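In defence of the slow bus

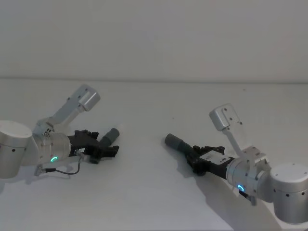 Silver arms, black fingers and a plain white tabletop.

I take the 167 from Kurkley to Ilell most mornings, and it takes 60 minutes if the lights are kind to us. The train does it in far less. People at work love telling me this, as though I'd never noticed the station (I walk past it to get to the bus stop!).

I like the bus. I like the bit where it swings off the main road and goes all round Ploretden for the sake of five stops and a post office. I've read more books on that bus in the past year than I managed in the ten before it, and on the days I don't read I look into other people's front gardens, which is a hobby I'd recommend to anyone.

Now the council wants to "streamline" the route, and the Ploretden loop would go in May. The leaflet is full of talk about journey times. Fine, but whose journey? The woman who gets on with her shopping trolley on a Wednesday isn't in a hurry to reach Ilell, she just wants to get there without walking up that hill, and I've walked up that hill and it's horrible.

I do get that buses cost money, and yes, some mornings it's me, two schoolkids and a lot of empty seats. But once a loop like that goes it doesn't come back. We lost the evening 286 the same way, with a very similar leaflet, and I'm still paying for taxis home from the pictures.

So I've filled in the form. It took longer than the train.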